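Ticket: Nitero client portal, can't upload signed witness statement
Opened by: Wilma Visser, Verbruggen Legal
Status: open, waiting on supplier

Hello again, me with another upload problem I'm afraid! We've got a boundary dispute going to a hearing in January and I'm trying to get the signed witness statement into the bundle. It's a 40 page PDF, nothing fancy, and every time I press Submit the bar crawls up to 99 per cent and then sits there until the page logs me out. I've had 5 goes at it now.

What I've tried so far

I started with the obvious stuff: different browser, cleared the history, restarted the laptop. Same thing each time. Then I tried the other side's letter, which is a much smaller file, and that went up straight away, so my login is fine. 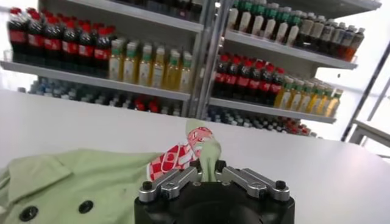 After that I printed the statement to a fresh PDF in Kerketti (our scanning program) and tried the new copy. It got past the bar this time, hooray, but then I had a red message saying "document locked by another user". I'm the only one on this matter! I've asked round the office and everyone swears they haven't opened it.

Reply from Nitero support, Sat 17 December

Thanks Wilma. The lock is left over from one of your earlier uploads. We've cleared it from our end, so please try once more with the Kerketti copy and leave the tab open while it runs.

My update

Right, tried it. The lock message has gone and the file shows in the bundle, but the exhibits at the back have lost their page numbers, and the court won't take it like that.
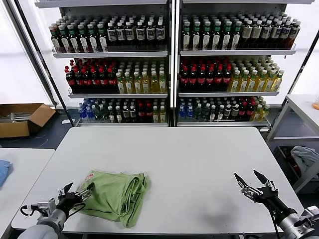 Still to do

Could you check whether Filtier, the add-on that stamps the numbers, is switched on for our account? It was on for the last case. I've left the file where it is and won't touch it until I hear from you.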